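Teaching by demonstration (robotics)

Teaching by demonstration is the practice of getting a robot to do a job by doing the job with it, or through it, while it keeps notes. It goes by several other names, among them programming by demonstration, imitation learning and, in at least one lab's budget requests, "laundry."
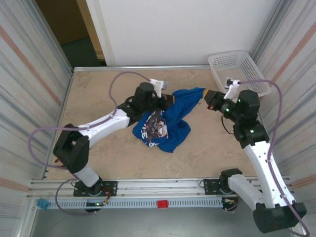 The idea is older than most of the people now paid to work on it. Early factory arms were taught by a worker who moved them from point to point and pressed a button at each stop. The arm then repeated those points until it was retired. This worked very well as long as the world held still, and car doors are good at holding still. Cloth is not, and much of the recent interest in demonstration comes from tasks where writing the rules down has defeated everyone who tried.

Methods

In hand guiding, also called kinesthetic teaching, a person takes hold of the arm and pushes it through the motion while the joints record their own angles. It needs little extra equipment. It is awkward with two arms, as the teacher also has two, and they are now both busy.

In remote control, or teleoperation, the teacher stays out of the way and steers from elsewhere. A common setup uses a second, smaller pair of arms (the leaders) whose joints are copied by the working pair (the followers). Other setups use handheld controllers, gloves or a 3D mouse — the last of these mainly by people who already own one. Cameras record the workspace along with the joint positions, so that each moment of video is matched to what the arms were told to do.

A third approach has the teacher do the task with bare hands and leaves the robot to work out the rest from video. It is the most comfortable for the teacher and the least comfortable for the robot, whose hands are a different shape.

Folding as a test task

Folding a T-shirt has become a standard exercise for two-arm systems. The shirt has no fixed shape, hides its own corners and can be wrong in more ways than anyone has listed. A typical demonstration starts from a crumpled heap, goes through a stage of tugging and flattening, and ends in a folded stack or a basket. Most of the time goes into the flattening.

The Calia set, put together by Leilani Iwasaki and Florante Belmonte, holds 311 folding demonstrations by 4 operators. Belmonte's notes on it report that the operators could be told apart by style alone. One of them smoothed every sleeve twice, and so, after training, did the robot.

Problems

A robot trained this way copies what it was shown, including the hesitations. Pauses are a known nuisance: if the teacher stopped to think, the robot may learn to stop at the same spot, without the thinking. Izzati Rondonuwu, working on the Benavides arms, cut idle stretches from 119 recordings and got a brisker robot that now made its mistakes sooner.

A second difficulty is drift. Small errors carry the arms into positions no teacher ever visited, where the robot has nothing to imitate. The usual remedy is to let a person take over partway, steer back to familiar ground and add the rescue to the training data. Some teachers also start from deliberately bad positions, a practice Thaddeus Doucet recommends in the Eker handbook under the heading "Make a mess on purpose."

Operator fatigue gets less attention in print. Marcus Marchetti limited sessions on the Wukus project to 70 minutes after noticing that late-afternoon folds were getting looser, along with the language on the audio track. The audio was later dropped from the release.

See also

Teleoperation
Imitation learning
Leader–follower control
Cloth manipulation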